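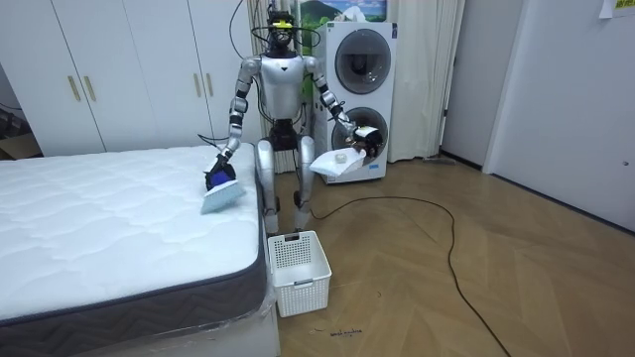

Open day at the Coughlan building, 2nd March

Quick one tonight, train was late and I have to be up early. But I said I'd write it up so.

Went to the robot open day at Lollitz. Second floor of the old Coughlan building, the one with the bad elevator. Doors at ten, I got my sticker (visitor 187, out of 453 signed up according to the girl at the desk) and then a long wait in the hallway with a paper cup of very weak coffee.

They let you in by groups of 13. Our guide was Ga-eun Choo, who works on the arms side of things. Talks fast, knows her stuff, didn't read off slides. Thank god. I have sat thru enough slides.

First stop was the bedroom chore. Brush in one hand, dustpan in the other, clean off the top of a matress. I thought it would be a folding demo like everybody does. Nope — a hand brush. Light blue bristles on that puffy quilted top, which is a mean surface if you think about it. All those little dips. Crumbs love dips.

I asked about the pressure, how it knows how hard to push. Ga-eun said that's most of what they argue about in the office. Too light and you just tickle the crumbs, too hard and you flick them across the room. A man behind me said his kids have the same problem.

Other questions from our group, from my notes, which are a mess:

Does it do stairs? Not today.

Can it change a sheet? They're trying. Ask again in July.

How long is a session? Depends on the chore. She didn't want to give a number and I respect that.

What does it cost? Big smile, no answer.

Then some of us got to look at the close-up view, and this was the bit I came for. You get both hands at once and it's way easier to see what each one is up to.

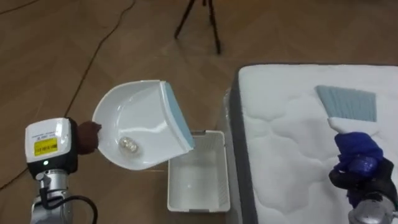

Reading time: 3 min

Dustpan tipped over the corner of the basket, with a tiny clear bit of something in it. Other hand, the one in the blue glove, still has the brush down on the bed. I like that. I'd have put the brush down first, and then lost it.

The bristles and the edge of the pan are the same light blue btw. Looks like a set. I want one for the car.

Second room was the Kinden people, with a shelf stacking thing. Fine. Loud. Seven of us squeezed in at the back and I mostly saw jackets. The Geron table had pens and a signup sheet for their newsletter, I took a pen.

Would I go again? Yes, but earlier, and with a sandwich. The only food was a vending machine and it ate my dollar. Parking is free behind the building if you don't mind mud.

Oh and if you go to the next one, get in Ga-eun's group. Ask her about the brush. More on the Kinden shelf thing when I find the other page of my notes, I think it's in my coat.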